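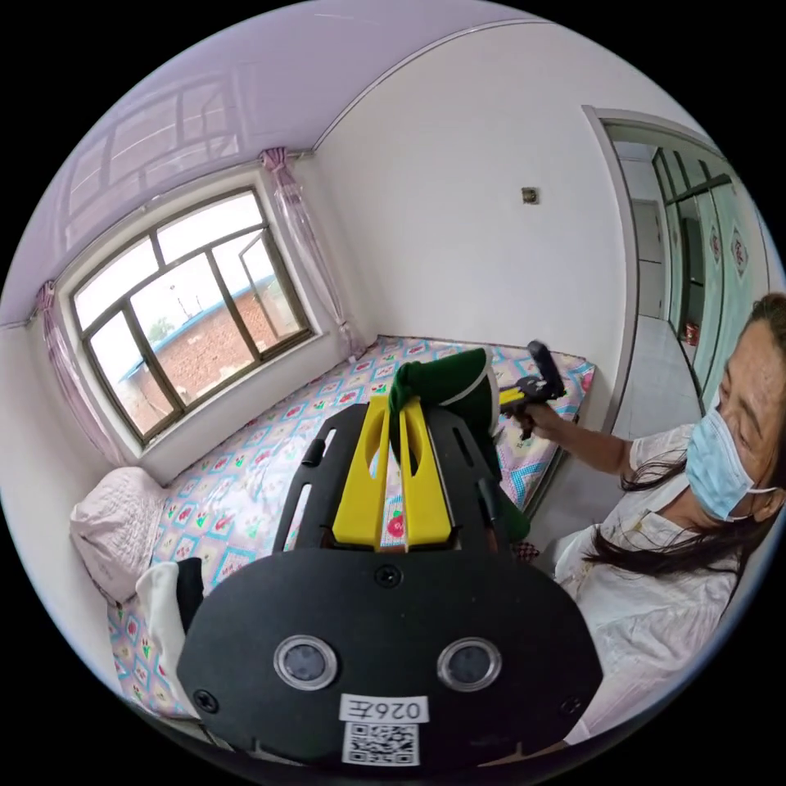

Photo: Kurier / Prorstead Home Pages

Folding on the bed, and other laundry habits I'm keeping

Posted 03/11/2018

I gave up on the kitchen table for folding years ago. There's always a mug on it, or a sticky patch I missed. The bed is bigger, it's a decent height if you sit on the edge, and you can't go to sleep until the pile is gone (I have tried, and I woke up under the towels).

Make the bed first! Pull the quilt flat and push the pillow up to the end so it's out of your way. A quilted spread is great for this because T-shirts don't slide around on it the way they do on my satiny one.

I do the big dark things first, then the light ones, and socks dead last. Shake each piece hard, lay it face down, smooth it out with your palms, then sides in and bottom up. If two of you are at it, each take an edge and pull gently before the first fold. It takes out a lot of the creases and I iron maybe 2 things a week now.

Open a window if the weather's nice. By August our bedroom gets stuffy and so does anything I put away in there. Tie the curtains back too, you'll spot stains much better in daylight, especially on dark green and navy.

For drawers I use the Skividia dividers, the short ones, 4 to a drawer. They do pop loose if you overfill them, so I leave a hand's width at the back for whatever turns up in the next load.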